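The Drawer by the Front Door

Most homes have one. It holds hair clips, dead batteries, wristbands from a gym membership that ran out, a single key. For years the usual advice was to empty it. A growing number of people who help others sort their houses now say to leave it alone and make it smaller.

The idea behind the small drawer is simple. Things that get picked up every day need a place to land, and that place should be within reach of the door. Trouble starts when the space is too deep. Objects sink, and people buy the same thing again.

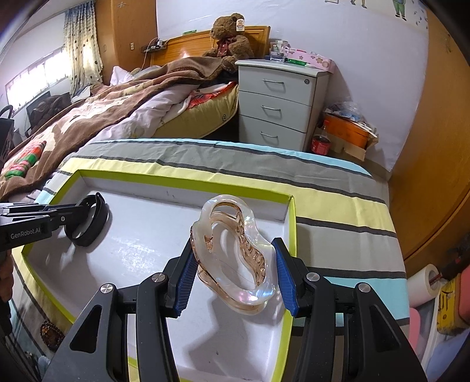
Skestico, a home storage shop in the town of Kobori, stopped selling deep drawer boxes in June. It now stocks shallow trays in 2 sizes, and the staff tell customers to start with the smaller one. The shop has sold 500 of them so far, mostly to renters who can't put up shelves.

The trays don't suit everyone. Families with young children say anything left low and open gets carried off. Others miss having a drawer they can close when guests come over.

Jundari, a newsletter on small apartments, asked readers to live with one tray for two weeks. Many wrote back that the hard part was mail – it doesn't fit, and it piles up on top of everything else. The newsletter now suggests a hook or a clip on the wall for paper, and a tray for the rest.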